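3.2 Stimulus layout and contrast

The reading tests in Clendale used printed sheets, while those in Uden were run on office monitors. To keep the two sites comparable, all test items were set on a light gray ground of fixed value, and only the spacing between items was changed. A plain ground was chosen over white because earlier work with the Doležal charts had shown that glare from white sheets lengthened search times for older readers, mainly under ceiling lights.

Each participant completed 28 trials in one sitting. In a trial, the participant searched for one target shape among up to 334 distractors and pressed a key when it was found. Trials longer than 2,000 ms were kept in the data set but scored separately, as described in Section 3.4. Seating distance was fixed with a chin rest in Uden. In Clendale, where the sheets lay flat on a desk, distance was set with a cord before each block and was not checked again until the block ended.

Spacing had a clear effect at both sites. Wide spacing shortened search times for small targets and had little effect on large ones. The gain was smaller near the margins of the display, where participants tended to look last. This pattern agrees with the crowding account given in Section 2, although the printed sheets produced more variable times than the monitors.

Dark borders were handled as a separate factor. In the Grevonia set, which was added in June, every item was shown between two black bands of equal height, so that the gray ground met a hard edge above and below. Participants found targets near these edges more slowly than targets in the middle. The difference remained after the outermost row of items was dropped. 

Figure 3. Light gray ground between black bands at top and bottom. 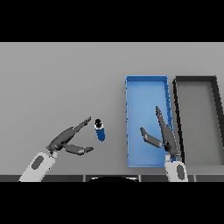 The border effect did not depend on age group. It was also unrelated to the order in which the sets were given, and the two sites were therefore pooled for the analysis of edge position in Section 3.3.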